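Odport Household Set: Tidying and Putting Away

README, last updated Wednesday, January 16, 2019
Maintained by Pavithra Rodrigues and Despina Ene

What it covers

Odport is a collection of 531 short recordings of everyday jobs around the home: clearing a bench, putting dishes away, folding washing, packing a bag for the next day. The recordings were made in December in 2 furnished flats in Trirnusberg. People used their own clothes and did each job at their usual pace. They weren't told what order to do things in.

Rooms

Both flats have a kitchen, a living room and a hallway. Walls and ceilings are mostly light in colour, and the ceiling lights were left on for the whole visit, so brightness changes very little within a recording. Pale objects against pale walls can be hard to separate — check these by eye before using automatic outlines.
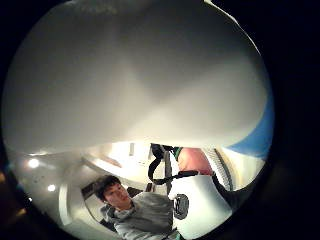 Sample view: white curved surface with a blue band at close range, young man in a grey hooded sweatshirt, two ceiling lights on.

Objects

Objects are labelled by plain name where the annotator was sure. Where only part of an object shows and the name can't be settled, the label is "unknown" plus colour and shape, for example "unknown, white, rounded". Please don't replace these with guesses. We had 18 household items on the naming list at the start and added to it as the annotators asked.

Folders

recordings: one folder per visit, named by flat and visit number
labels: plain text, one line per object
notes: comments from the annotators, spelling left as written

Known problems

Notes are missing for 9 recordings. Labels from the first visit use "cupboard" and "cabinet" for the same thing — later ones use "cupboard" only. Hallway recordings are shorter than the rest.

Use

Free for research and teaching. Faces are visible, so don't repost single stills without asking. Send corrections to Despina Ene with the folder name and line number.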